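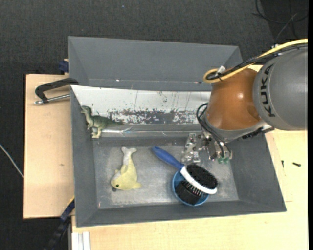 Mixed bins do not bother anyone who has to live with them, Rhonda Thibodeau objected when an early draft of this section was read to her, and she asked why a toy should need a different home from a brush at all. Her objection is a fair one and we have not fully answered it.

Figure 1. Mixed contents in a grey bin: a toy dinosaur, a toy dolphin, a blue cup and two brushes.

4.2 Does sorting by kind save time?

Advice on household storage nearly always says that like should go with like. Begum and Zulu repeat this in the Kulen handbook, and the claim is passed along in later work as though it had been tested. We could find no test. What the handbook offers is a set of interviews with people who had recently sorted their belongings and were pleased with the result. People who have just spent an afternoon tidying may not be the best judges of whether the afternoon was well spent.

Our own records come from the Simard household study, in which residents wrote down each search for a small item, where they looked first, and whether they found it there. The diaries hold 2697 searches from 21 homes. Bins like the one in Figure 1, where playthings share the floor with a cup and brushes, would be scored as "mixed" under our scheme. A bin of brushes alone would be scored as "single kind."

The difference between the two types was small, and it shrank further once we set aside deep bins, in which things lie on top of one another. In a shallow layer, a person looking for a brush can see the brush. Whether a toy lies next to it seems to matter very little. Gauthier (personal communication, 13th January) argues that the benefit shows up at the point of putting away, when a labeled bin tells the resident where to drop the item. That may be so, but our diaries did not record putting away, and the Burnis survey he cites asked about it in only 2 questions, both of them leading.

We are also wary of the scoring itself. A cup used for rinsing brushes is a bathroom item in one home and a bath toy in another. Our coders disagreed most often over cases of this sort, and in 3 homes we dropped the category altogether.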